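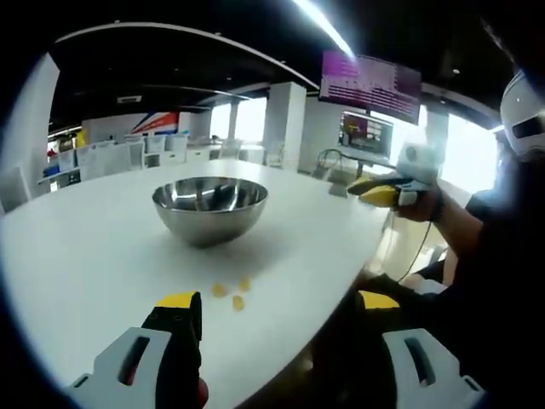 How much popcorn do you pop for a big group, and when do you season it?
Pop a bit less than you think, and season in the bowl while it's still warm, in small batches, tossing between each one.

Snack Foods for Groups, week 4 handout
Puffed and popped snacks: bowls, seasoning, portions
Instructor: Leobardo Ledesma. Kitchen questions to Fongchan Thaweesak, Cadville room, Wednesday before class.

Read this before the practical. Sorry it's rough, typed between classes.

1. What we mean by puffed
Anything where water inside turns to steam and blows the starch up. Popcorn does it in its own shell. Corn puffs get pushed through a machine under pressure and swell when they come out. Puffed rice, same idea, different grain. Air pockets everywhere, thin walls. So: light, takes up loads of room, breaks easily, soaks up damp fast.

Damp is the enemy. Write that down. A bowl left out on a humid afternoon goes chewy and you can't season your way out of it. Lid on, or bag it.

2. The bowl
Wide and deep. Both. Wide so you can toss, deep so it stays in when you do. Fill to half, no more, people always go to the top and then half of it ends up on the table.

Stainless steel for class. Reasons we went over: doesn't hold smell from last week's garlic batch, oil wipes off, won't crack if dropped. Plastic goes greasy after a while and never really comes back. Glass is fine at home, heavy for tossing.

Dry it properly. A towel, then let it stand. One wet streak at the bottom and your first layer is mush.

Round base rocks a little if you stir hard. Hand on the rim, or a damp cloth folded underneath.

3. Getting seasoning to stick
Dry powder on dry puffs = powder at the bottom of the bowl. Needs a little fat. Options:
- oil in a spray bottle, light mist, toss, powder, toss
- melted butter, drizzle down the SIDE of the bowl, not in the middle. Butter has water in it so the puffs it lands on shrink
- popped in oil already: go straight to the powder

Fine salt, not coarse. Coarse bounces off. If coarse is all you've got, grind it with the other spices.

Tossing: scoop from under, fold over, turn the bowl a quarter, again. Don't stir with a spoon like soup, you get crumbs. Damián Serrano showed the two handed flip last term, nice if you can do it, not required and won't be graded.

Sugar coatings are week 6. Don't try them this week, the pans aren't booked.

4. Tasting
Take samples from different spots in the bowl, top, side, bottom. Put a few pieces out on the table where you can look at them one by one, then eat. Look for bald patches, clumps, color. Eat one piece slowly and then a small handful, because they taste different. A single puff can seem right and a handful of the same thing way too salty.

Pale table is useful for this. Yellow seasoning shows up, so do crumbs and burnt bits.

Wash hands first, obviously. No double dipping into the main bowl.

5. Portions
Worked problem, do it before class:
Melquiades Zepeda is catering a school open day. 60 guests. Allow 30 grams each of seasoned corn puffs.
60 x 30 = 1,800 g. Round up to 2,000 g for spills and people who come back.
Second day, double the guests: 3,600 g, round up to 4,000.
Now the question, how many bowls? Weigh what one half-full bowl holds and divide. Do not guess by eye!! Puffs weigh next to nothing and everyone guesses high.

Serve in small bowls and refill. A big bowl out all evening goes stale on top and the bottom is all dust by the end.

6. Storage
Cool all the way before closing the container. Warm puffs sweat. Use the Tovar tubs on the left hand shelf, write the flavor and your name on tape. Cheese seasoning keeps less well than plain salt, the fat turns. If stale but otherwise ok: low oven, single layer, few mintues, cool again before tasting. They crisp up as they cool so don't judge them hot.

Allergies: milk powder is in nearly every cheese mix, and in some you wouldn't expect. Read the packet, keep the packet. Label goes on the bowl AND the tub.

7. Table and cleanup
Wipe before and after. Crumbs roll to the edge of a round table and then onto the floor where they get walked in, so sweep before you mop. Mop first and you've made paste.
Bowls: hot water, soap, soft side of the sponge. Scratchy side dulls the polish.

To hand in
One page. Your seasoning by weight, how you got it to stick, tasting notes from three spots in the bowl, what you'd change. Handwriting fine if I can read it.
Abundio Alvarado is collecting them at the door. Late ones go in my tray, not under it.

Next week: roasted nuts. Bring an apron and your own contaner.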